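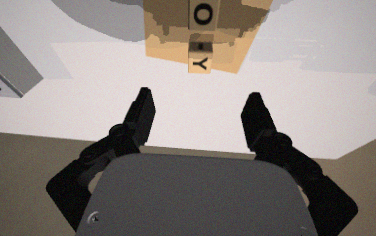

Computer-generated image.

Notices > Taking part > Open calls > Household water

Search this site Enter keyword Go

Call for participants: limescale and hot water use in Melbridge homes

Posted Dec 17, 2018

The Gurnex Water Laboratory is recruiting 200 households in the Melbridge supply area for a study of limescale build-up in domestic kettles and hot taps. The study runs for 12 weeks. Each household will collect water samples at home, keep a short written record of hot water use, and return one test piece at the end.

Background

Melbridge receives its water from two sources. The northern part of the town is supplied from the Doucet boreholes, which draw on chalk. The southern part receives a blend of borehole and reservoir water, and the proportions of the blend change with demand. Hardness at the treatment works is measured routinely, but very little is known about how the blend affects the rate at which scale forms once the water reaches the home. Pipe length, water temperature, the age of the heating system and the habits of the people living there may all have an effect.

An earlier desk study used billing areas to estimate hardness street by street. Its results did not agree well with the small number of kitchen samples available for comparison. The present study is intended to supply a larger set of samples, taken in the same way in every home.

Who can take part

One adult in each household must act as the named contact and be responsible for sampling. The household must:

- receive mains water within the Melbridge supply area (private wells and boreholes are excluded);
- have an electric kettle in use on most days;
- expect to occupy the property for the whole of the study period;
- have a cold kitchen tap fed directly from the rising main.

Homes with a water softener may apply, provided that the kitchen cold tap bypasses it. If you are not sure whether it does, state this on the form and we will send a test strip before confirming your place. Homes with jug filters may apply if the kettle can be filled with unfiltered water throughout the study.

Flats supplied from a shared roof tank cannot be included. Tenants do not need their landlord's permission, as no part of the plumbing is altered. Employees of the laboratory and members of their households are not eligible.

What is involved

Participants will be sent a kit by post. It contains sample bottles with printed labels, a liquid thermometer, a record book, a small steel test piece on a cord, and prepaid return packaging.

The test piece is weighed before it leaves the laboratory. It should be placed in the kettle on the first day and left there until the last, except when the kettle is being emptied. The kettle must not be descaled during this time. If it is descaled by mistake, write down the date and the product used, and carry on. The remaining samples will still be of use even if the test piece has to be left out of the analysis.

Water samples are taken every second week, from the cold kitchen tap first and then from the hot. The bottle for each is 600 ml and should be filled to the shoulder. Run the cold tap until the temperature is steady before filling. The hot sample should be collected without running the tap beforehand, and its temperature noted at once in the record book. Caps must be tightened by hand only.

The record book has one line for each day. Enter the number of times the kettle was boiled and whether it was filled above or below the halfway mark. Days away from home should be marked with a dash. An estimate made the same evening is acceptable; one made at the end of the week is not.

Sampling takes less than half an hour on each occasion. Bottles should be posted on the day they are filled or the day after. They may be kept in a refrigerator overnight but must not be frozen.

Payment and results

Each household that completes the study will receive a £2 payment for every bottle returned in usable condition, paid by bank transfer after the last bottle has been logged. There is no payment for the record book or the test piece. Participants who withdraw early will be paid for bottles already received.

A results sheet will be sent to every household, giving the hardness of each sample in milligrams per litre as calcium carbonate, and the gain in weight of the test piece. The laboratory does not test for lead, bacteria or nitrate in this study, and the results should not be read as a statement that the water is or is not fit to drink. Questions of that kind should be put to the water supplier.

Safety

Unplug the kettle and allow it to cool before handling the test piece. The hot tap may deliver water hot enough to scald. Samples should be taken by an adult, with the bottle standing in the sink and not held in the hand.

Data handling

Names and bank details are held apart from the sample results. Each household is given a code, and only the code appears on bottles and in the record book. Published maps will show results by supply zone and will not identify streets. Samples are disposed of once analysis is complete. Record books are kept until the final report has been accepted and are then destroyed.

The statistical work will be carried out by Nandach under contract. Nandach will receive coded data only.

How to apply

Application forms are available from the laboratory's front desk or by post on request. Mark the envelope "Kettle study". Please give the full address of the property, the type of heating system if known, and the make and capacity of the kettle.

Places are allocated by supply zone. If a zone is full, applicants will be put on a reserve list and told so in writing. Kits will be sent out once all zones have been filled, and the start date will be printed on the first page of the record book.

This site uses cookies to remember your settings. By continuing to browse you agree to their use. Accept Read more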